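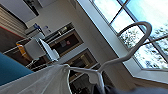

Compte rendu de la réunion de suivi — apprentissage par démonstration
4/8/22, locaux d'Orkbridge
Présents : Orkbridge, Zona, Westcombe. Chiu excusé.

1. Compte rendu précédent
Adopté sans modification.

2. État des démonstrations
Zona annonce 283 démonstrations enregistrées en téléopération, pour un objectif de 1000 fixé au lancement. Westcombe demande combien sont exploitables. Pas de réponse chiffrée en séance. Zona parle d'un tri « en cours » — la même expression figurait déjà au compte rendu précédent.

3. Guidage à la main ou à distance
Orkbridge défend le guidage à la main, plus rapide à apprendre pour les opérateurs. Zona préfère la télécommande, qui laisse le champ de la caméra de poignet libre de toute main humaine. Westcombe doute que l'une ou l'autre méthode tienne dans une pièce meublée, avec une fenêtre et une lumière qui change dans la journée. Le point n'est pas tranché. Faute de mieux, 2 opérateurs feront la même tâche selon les deux méthodes.

4. Matériaux souples
Chiu avait promis par écrit une note sur les tissus et les films plastiques. Note non reçue. Westcombe rappelle que l'argument commercial repose en grande partie là-dessus et refuse d'en parler au client avant de l'avoir lue.

5. Budget
Demande de Zona pour un second poste de téléopération : reportée. Orkbridge veut d'abord voir servir le premier.

Actions
Zona : résultat du tri, avec les critères de rejet.
Chiu : note sur les matériaux souples.
Orkbridge : protocole de comparaison, 2 pages maximum.

Prochaine réunion en septembre, date à confirmer.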